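Budget season again. I have been asked to produce "a realistic number" for our second robot arm, by people who laughed at the realistic number for the first one.

For anyone else about to do this: the arm is the cheap bit. I mean it isn't cheap, but it's the only line that will still be the same by September.

Things I left off last year's sheet: the gripper. I assumed an arm came with something on the end of it. It comes with some screw holes.

Also left off: spare fingers for the gripper, cable clips, a table that doesn't wobble, delivery of the table that doesn't wobble, and a second table because the first one wouldn't go through the door at Nastville.

Avisness quoted us 3 weeks for the mounting plate. It took 116 days. I now put lead times in the same column as prices and colour them red.

Hagedorn will do you a service contract. Read the page about call-outs. Then read it again with a cup of tea and someone from accounts sitting next to you.

And props! If your arm is meant to learn its way round a kitchen, somebody has to buy the kitchen. My props line was 40 quid. It is now £1,065 and includes more plastic fruit than I'd care to defend in a meeting.

Try explaining to finance why "toy oven" and "strawberry" belong under capital equipment.
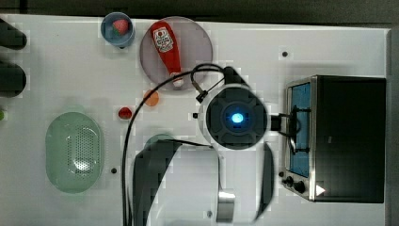
Gerd Lammers: You want two of every prop, bought on the same day. They change the mould or the colour without telling you and then your old runs don't match your new ones. Put it in the first order or you'll never get it.

Well, that's the props line doubled. Thanks, Gerd.

He's right, annoyingly. I've already lost an hour this morning looking for a discontinued bowl.

Current plan: one arm, one gripper, one spare gripper, two of every vegetable, and the Bavach quote for the safety scanner, which I'm opening after lunch.

Sheet goes in at 4. If they say no to the scanner I'm moving it to "furniture".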